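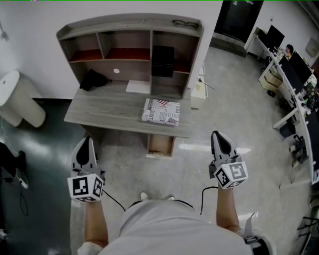
4. Connecting your Fonach hub to the wireless network

Before you begin, please set aside a quiet stretch of time and have your network name and password written down somewhere close by. Most of the calls we get about this chapter come from folks who had the password on a sticky note in another room, and the hub does get a bit impatient if you leave it waiting at step 5.

You will need:
The Fonach hub and its power adapter
The Moledine app, already installed and signed in (see section 3)
A phone or tablet connected to the same network you want the hub to use

1. Plug the hub into a wall outlet. A power strip is fine too, as long as the strip is switched on (it happens to all of us). The light on the front will glow white, then begin to blink slowly.

2. Wait for the slow blink to settle into a steady amber. On a brand-new hub this can take a few minutes the first time, while it sorts itself out, so go ahead and make a cup of coffee.

3. Open the Moledine app, tap Devices, and then tap Add a hub. If your phone asks for permission to find devices on the local network, please say yes.

4. Choose your hub from the list. It will appear as "Fonach" followed by four digits, for example Fonach 2486. The same four digits are printed on the label underneath, and it's worth turning the hub over to compare, especially if you live in an apartment building where a neighbor may be setting one up too!

5. Type in your network password and tap Join. Capital letters matter. The light will blink quickly and then turn green.

6. Give the hub a name. "Hallway" or "Upstairs" works nicely, and you can change it whenever you like under Settings.

Note: The hub joins 2.4 GHz networks only. If your router shows two separate names, pick the one without "5G" at the end. Routers that use a single name for both will usually steer the hub to the right band on their own.

CAUTION: Do not unplug the hub while the light is blinking quickly. If the power does go out at that moment, plug the hub back in and start over from step 2.

4.1 Adding a second hub

In a larger house, or one with thick brick walls, you may find that a sensor at the far end drops off the list now and then. A second hub will generally take care of this. Place it partway between the first hub and the trouble spot, then repeat steps 1 through 6. The two hubs will find each other and share the work. You can have up to 6 hubs on one account.

Keep each hub out in the open if you possibly can. A closed metal cabinet is the worst home for one, and the space behind a television isn't much better.

4.2 If something goes wrong

The light stays amber: The hub hasn't been given a network yet. Return to step 3.

The light turns red after step 5: The password was not accepted. Try it once more, slowly.

The app shows message 1071: The hub has joined your network but can't reach the internet. Restart your router, let it come all the way back up, and then tap Try again. There is no need to reset the hub.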